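From: Temitope Igwe
To: venues list
Date: 24 October 2026
Subject: Re: Grinmont room block for May

Halima Garba wrote:
> Has anyone had the new rates from Grinmont? The quote I was sent
> is 3920 for the main hall, and it doesn't say if that includes
> the breakout rooms. I also need to know how late we can cancel
> bedrooms without paying for them.

Halima,

I rang them this morning. The 3920 covers the main hall and two breakout rooms for one day. A third breakout room is 959 on top, and they want to know by the end of the month if we're taking it.

Bedrooms are a separate contract. They will hold 20 at the group rate and we can hand back any we don't need up to three weeks before arrival. After that we pay for the first night. Delegates who want to stay on after the meeting should book direct, as the group rate stops on the last day.

Stinico can do the coach transfers again. They need flight times in one sheet this time, sorted by arrival.

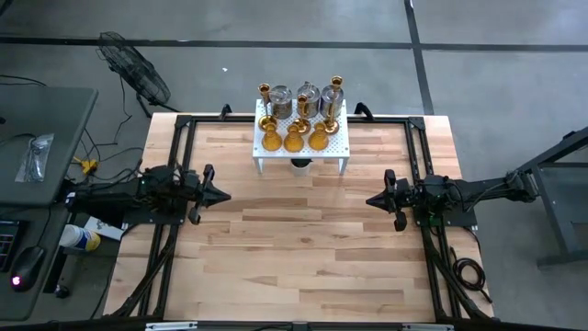 For the dinner, Nwosu has the upstairs room free on both nights. Alolow is cheaper but is a longer walk from the hotel, and last year people got lost on the way back. I'd go with Nwosu unless you object.

Could you send me the latest delegate list when you have it? The one I've got still has the old speakers on it.

Temitope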